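4.2 Nachtbetrieb des Kamerapakets

Für die Nachtfahrten kam das Sememach-Paket von Novura zum Einsatz, in der Ausführung für Gehwegroboter: Frontkamera im Gehäuse, Rechenmodul, Lokalisierungssoftware, Wartungsvertrag nach Wahl. Geliefert wie bestellt, Einbau ohne Anpassung am Fahrgestell. Grundeinstellungen unverändert übernommen, da laut Handbuch tag- und nachttauglich. Genau diese Angabe war zu prüfen.

Teststrecke: der beleuchtete Parkweg aus Abschnitt 3, asphaltiert, ohne Fahrzeugverkehr. Gefahren wurde in beiden Richtungen, Bildrate und Belichtungsautomatik ab Werk. Ausgewertet wurden 1.445 Einzelbilder, ausgewählt nach festem Zeitabstand, keine Nachbearbeitung. Die Auswertung der Hindernisklassen übernahm Lovisa Bråten, die Lokalisierung lief getrennt davon auf dem Rechenmodul von Juseo (vgl. Abschnitt 3.3).

Zunächst zur Blendung. Helle Lichtquellen im oberen Bildbereich führen zu zwei unterschiedlichen Fehlerarten, die in der Literatur oft zusammen behandelt werden: Verlust der Kontur durch Überstrahlung und Streulicht, das auch entfernte Bildbereiche aufhellt. Erstere ist lokal begrenzt und lässt sich maskieren. Die zweite nicht, oder nur mit erheblichem Aufwand.

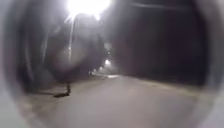
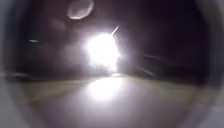 Abb. 2: Nachtaufnahmen der Frontkamera, Parkweg. Beide mit Überstrahlung durch eine starke Lichtquelle, Gehäuserand im Sichtfeld. Im ersten Bild sind weitere Lichter entlang des Weges sowie eine schmale dunkle Form mit Schatten erkennbar, im zweiten keine Einzelobjekte.

Die Hinderniserkennung reagiert auf beide Fehlerarten verschieden. Bei reiner Überstrahlung bleiben Meldungen im unteren Bilddrittel stabil, bei flächigem Schleier sinkt die Konfidenz über das ganze Bild. Das Paket gibt in diesem Fall keine Warnung aus, sondern hält den letzten gültigen Wert. Für einen Roboter im Schritttempo vielleicht vertretbar, im Handbuch aber nirgends erwähnt. Auf Nachfrage verwies Novura auf die kommende Softwareversion (Auskunft per Mail, Stand 27. Januar 2022).

Schmale, aufrechte Objekte sind der kritische Fall. Pfosten und Beine werden von der mitgelieferten Klassifikation in eine gemeinsame Vorstufe sortiert und erst bei ausreichendem Kontrast getrennt. Fehlt der, bleibt es bei "unbestimmt", der Roboter bremst und wartet. Sicher, aber langsam. Bei Gegenlicht wurde die Trennung in fast 80 Prozent der Fälle nicht erreicht. Schlagschatten wurden vereinzelt als eigene Hindernisse gemeldet, was bei Tagfahrten nicht vorkam.

Zum Gehäuserand: Er nimmt bei jeder Aufnahme einen Teil des Sichtfelds ein. Die Software maskiert ihn automatisch, allerdings mit fester Maske. Wo heller Rand und heller Boden ineinander übergehen, liegt die Maskengrenze dann im Zweifel falsch und die nächstgelegene Bodenfläche geht verloren. Die Kalibrierung nach Hedlund behebt das zum Teil, kostet jedoch je Einbau 20 Minuten und muss nach jedem Öffnen des Gehäuses wiederholt werden. Ein mattschwarzer Innenrand wäre vermutlich die einfachere Lösung; nicht getestet.

Die Lokalisierung schnitt besser ab als erwartet. Der Wegverlauf wurde auch bei schwacher Kantenzeichnung gehalten, wohl weil das Modul Odometrie und Bild getrennt gewichtet und das Bild bei niedriger Konfidenz zurückstuft. Abbrüche gab es nur bei den Wendemanövern am Streckenende. Ob sich das auf Wege ohne Beleuchtung übertragen lässt ist offen, eine Wiederholung ist für März vorgesehen.

Für die Bewertung des Angebots heißt das: Nachtbetrieb auf beleuchteten Wegen möglich, mit Einschränkungen bei der Erkennung schmaler Objekte. Die Angabe "nachttauglich" ohne Zusatz halten wir für zu weit gefasst. Der Wartungsvertrag deckt die Neukalibrierung nicht ab, sie wird gesondert berechnet, das ist beim Vergleich mit den anderen Paketen in Abschntt 5 zu berücksichtigen.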